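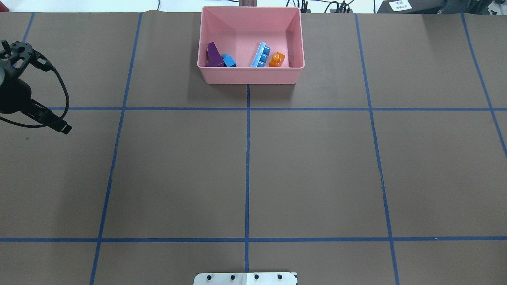

水彩纸的脾气

学水彩的人多半先买颜料，再买笔，最后才想到纸。画材店里纸的位置也靠后，常常压在货架最底下一层，要蹲下去翻。可是画了一两年以后，同样的颜料换一张纸，效果差得像换了一个人画。八月我去了几间画室，又找了造纸的人聊，想把纸这件事弄清楚一点。

先说克重。市面上常见的水彩纸是200克和300克两种，指的是每平方米的重量。200克的纸便宜，适合写生、做色卡、画小稿，水一多就起拱，颜料会往凹处流，干了以后留下一圈深色的边。300克的纸厚得多，一般尺寸用胶带固定四边就能画，不必事先裱。再往上还有更厚的，接近纸板，价钱也高出一截，平时练习用不着。

福田葵（Aoi Fukuda）教了多年水彩，学生里成年人居多，不少是下班以后来的。她的要求是头一个月只用一种纸，不许换。她说初学者画坏了就怪颜料，怪笔，换来换去，最后连水该放多少都没有个准数。她给学生指定的是300克中粗纹，棉浆，四面封胶的本子。封胶本画的时候纸不动，干透以后用裁纸刀从没有胶的那个缺口伸进去，沿边划一圈取下来。她提醒学生别心急，纸摸着还凉就是没干，这时候取下来一定会卷。

纹理分三类，细纹、中粗和粗纹。细纹是热压的，表面平滑，画植物图谱、钢笔淡彩的人喜欢，线条干净，颜色显得亮，缺点是水在上面站不住，大面积平涂容易留笔痕。粗纹是冷压以后不再压平，颗粒感重，干笔扫过去会露出白点，画水面反光和老墙很省事。中粗介于两者之间，什么都能应付，所以卖得最多。各家对纹理的叫法并不统一，这家的中粗放到那家可能算粗纹，邮购的时候最好先要一张小样。 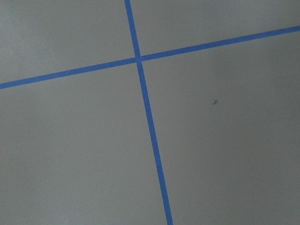
原料的差别比纹理更要紧。木浆纸吸水慢，颜料浮在表层，干得快，颜色鲜，也容易洗掉重来，适合做练习。棉浆纸吸水匀，湿画法可以从容地做，一层一层叠上去底下的颜色不翻。棉浆纸贵，一张全开够买好几张木浆纸。也有掺着做的，包装上写着含棉，含多少要看背面的小字，有的连小字也没有。

Zetden是一家做水彩纸的小厂，厂里负责打样的是亚布西拉·西赛（Yabsira Sisay）。我问她外行怎么分辨棉浆和木浆，她让我撕。棉浆纸撕开的边毛茸茸的，纤维长，撕起来费劲；木浆纸一撕就开，边缘齐整。再就是滴一滴水，等它自己渗，看湿痕的边是不是圆的。湿痕歪向一边，说明施胶不均匀，画天空的时候就会露馅。

施胶是水彩纸和普通纸分家的地方。没有胶的纸像吸墨纸，一笔下去就定死了。胶分内施和表施，内施是在纸浆里加，表施是成纸以后再过一遍胶液。只做内施的纸，擦洗几次表面就起毛。两道都做的纸经得起刮、擦、用留白胶。西赛说顾客退回来的纸里，最常见的毛病是跑胶，纸面上出现一块块深色斑点，颜料到那里就陷进去。这多半是放坏的。纸买回来堆在潮湿的地方，过一个夏天，胶就失效了，看是看不出来的，画上去才知道。

所以存纸要讲究。纸怕潮，也怕晒，怕折。戴安妮·佩肖托（Daiane Peixoto）在海边住，屋里常年潮湿，她把整张的纸平放在床底的浅抽屉里，外面套塑料袋，袋里放干燥剂，每年七月换一次。她不赞成把纸卷起来存，卷久了再展开，纸边总是翘的，裱也裱不平。散张的纸她用铅笔在角上写品名和买的年份，先买的先用。她抽屉里年份最早的一张是粗纹，留着试新颜料，画上去有几处已经跑胶，她拿来画石头，倒也合适。

裱纸这道工序现在做的人少了。做法并不难：把纸两面浸湿，平铺在画板上，从中间往外赶走气泡，四边用水溶胶带压住，放平晾一夜。胶带要用牛皮纸的那种，沾水才有黏性，普通的美纹胶带粘不住湿纸。画板要比纸每边宽出两指，板面刷过清漆的最好，吸水的板子会把胶吸走。晾的时候不要立着，也不要拿吹风机吹，吹得快的一边先收紧，另一边就会扯开。裱好的200克纸画起来和厚纸差不多平，省下的钱可以多买几张。

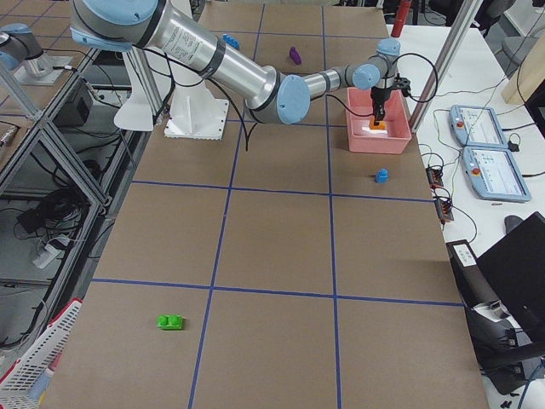

美纹胶带也有它的用处，主要是留白边。揭胶带是许多人的伤心事，画好好的，边上撕掉一层皮。葵的办法是先把胶带在裤腿上粘一下，去掉一点黏性再贴；揭的时候贴着纸面往外斜着拉，慢慢来。胶带在纸上不要过夜太多，画完当天或者第二天就揭。木浆纸比棉浆纸容易撕破，用木浆纸的人更要小心。

价钱方面，我在一家叫Quinlan的画材店抄了几样。店主奥辛·奥苏利文（Oisín Ó Súilleabháin）自己也画，店里的纸都拆了一本放在柜台上让人试。一本Beveck的中粗纹棉浆封胶本卖115元，同样大小的木浆本便宜一大半。他建议刚开始学的人两种都备着，木浆的画色卡和小稿，想正经画一张的时候再动棉浆。他还卖零裁的纸，全开一张裁成八份，客人按份买，比买本子划算，只是边是刀切的，没有毛边。有人为了毛边肯多花钱，装框的时候露在外面确实好看，压在卡纸底下就看不见了。

也有人对棉浆没有多大兴趣。索查·希恩（Sorcha Sheehan）画速写出身，随身带一本Ollix的木浆本，200克，细纹，翻得边角都黑了。她用水少，一张画往往只有两三块颜色，画完就合上。她说好纸让她手紧，老想着这一张多少钱，画出来反而拘谨。她的画我看过几本，颜色轻，线很松，用的正是木浆纸颜料浮在表面的那点亮。

正反面的问题常有人问。整张的纸多半有水印，对着光能看见，字是正的那一面为正面。裁小以后水印没了，就看纹理，正面的颗粒自然些，背面有时能看出织网的印子，横竖规整。两面都能画，好一点的纸两面都施过胶，差别只在手感。葵上课时让学生拿画坏的纸翻过来继续用，背面画坏了再剪成小条试色。

试新纸的时候，我现在照西赛教的办法，裁3条窄的，一条平涂，一条湿接，一条干透以后用湿笔洗。平涂看匀不匀，湿接看水走得远不远，洗的那一条看颜色能去掉多少。三条都用同一种颜料，群青最好，它有沉淀，纸面上有什么毛病都会显出来。条子背面写上牌子和克重，夹进本子里。

纸边裁下来的碎料也别扔，窄的做书签，再窄的垫在手底下，画的时候手上的油不会蹭到纸面。手油碰过的地方不吃水，干的时候看不出，一上色就是一个指印，洗不掉，只能在那里画棵树。

2021年8月27日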